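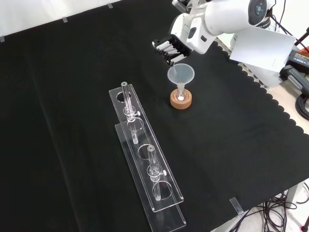 BILCOMBE - A laboratory robot at the Karimi teaching center in Bilcombe will not handle liquids again before the end of February, after one of its grippers opened without a command and dropped a glass pipette during a night run. No person was hurt. The center reported the fault to its safety office the next morning and stopped all work with chemicals at the robot table.

The robot was repeating a simple transfer exercise with a funnel, a small flask and test tubes in a rack. It had been left to work alone since 6 p.m. According to the report, the gripper lost its holding force for less than two seconds and then closed again, empty. The control program did not notice that the pipette was gone. It continued with the same movements for 32 more cycles, until a technician came in and pressed the emergency stop.

Gladys Rugemalira, who manages the laboratory, said the broken glass was the smaller part of the problem. "We can clean glass. What worries me is that the robot reported every one of these cycles as successful," she said. In the exercise that night only water with a little salt was used. The center had planned to begin with a dilute acid in the following week.

A first inspection pointed to the cable which carries power and signals to the gripper. The cable has to bend each time the wrist turns, and at one point the insulation was worn through. Arash Kermani, a technician at the center, measured the line while he moved the arm slowly by hand. The signal disappeared at the same wrist angle each time. He has now replaced the cable and fixed the new one with more free length near the wrist. The old cable was sent to the supplier, Storkano, in Birville, for examination.

Storkano confirmed that it received the part. The company said in a short written answer that the cable should be inspected after every 1,000 hours of movement, and that it will look at whether this interval is too long for robots that turn the wrist very often. The center could not say exactly how many hours the old cable had worked, because the hour counter was set back to zero when the software was updated in the autumn.

Since the repair, the exercise is being repeated in short daytime runs, with dry vessels or with a small amount of salt. A member of staff must stay within reach of the stop button. The program was also changed. Before every movement toward the funnel, the gripper must now check that it is holding something, and if the measured width is wrong, both arms stop and a message goes to the duty phone.

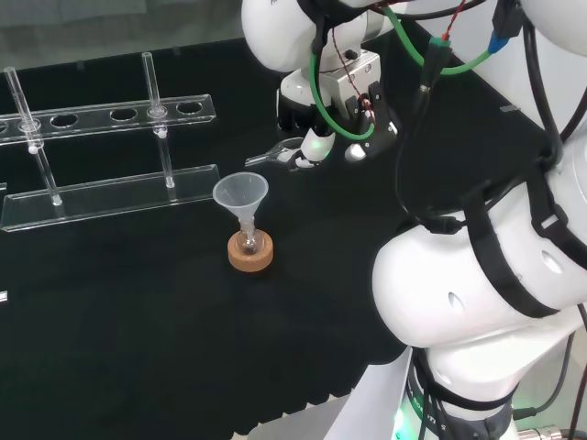

Ghazala Ghumman would like the rules to go further. She said that the width check is useful but that it depends on the same cable that failed, so a second and independent sensor should be installed before any acid comes near the table. She also asked for a tray with a raised border under the flask, which in her opinion should have been there from the first day.

Rugemalira said both proposals are under study. The tray is already ordered. The sensor is more difficult, as it needs its own line along the arm and a change in the control cabinet, and the center has not received a price for it.

Night runs stay forbidden for now. The center wants to see 50 daytime runs in a row without a lost signal before it decides on them again. If the signal is lost even one time, the count starts from the beginning.

Classes for students in the other rooms of the laboratory continue as normal.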